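Review: Flimitgate 2, the drawer-and-door policy package from Midier
May 25, 2022

I have now spent longer teaching a machine to open drawers than I ever spent teaching my children, and the children could do it at ten months. Still, the second release of Flimitgate is a real step up from the first, which I reviewed in February and mostly regretted.

The pitch is simple. You record people-guided demonstrations, Flimitgate learns a grasping and pulling policy from wrist camera video alone, and you skip the part where somebody measures every cabinet in the building. The package ships with 3021 demonstrations already baked in. Midier suggests adding your own. I added 88, over two long afternoons, and my shoulder would like that number noted.

Setup took most of a morning. The installer wants Jorkomeo for the motion side and won't tell you which version until you have the wrong one. The manual has a chapter on calibration that refers to a figure on a page that doesn't exist. After that it was smooth — smoother than Sima, which I used all last year and which treated every cabinet as a personal insult.

What's new is how it picks where to grab. The old release looked for anything that stuck out and hoped. This one predicts a line of possible contact points along the handle, scores each of them, and picks again if the view changes on the way in. Bar pulls are its favorite. Small round knobs are not, and cup pulls it approaches like a man trying to read a menu without his glasses.

I ran 989 trials on my own kitchen furniture and logged 942 clean opens. Most of the misses were knobs. A few were the policy pulling at a slight angle until the drawer bound up, then pulling harder, a strategy I recognize from home.
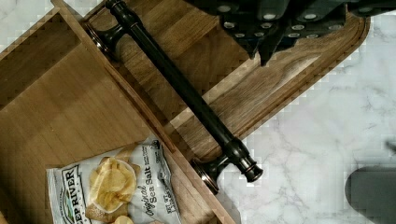
Closing is weaker. It pushes on the front wherever it finds itself, with no sense that the middle might be a better idea, and wide drawers go in crooked. There's a setting called "settle" that helps if you turn it up, at the cost of a pause long enough to make coffee in.

Shiny surfaces are still a worry, so test under your own lights before you promise anyone a demo. I'd also like a log file a person could read.

Buy it if your lab has bar pulls and patience. If you have knobs, wait for the next one, or change the knobs. I priced both and the hardware store won.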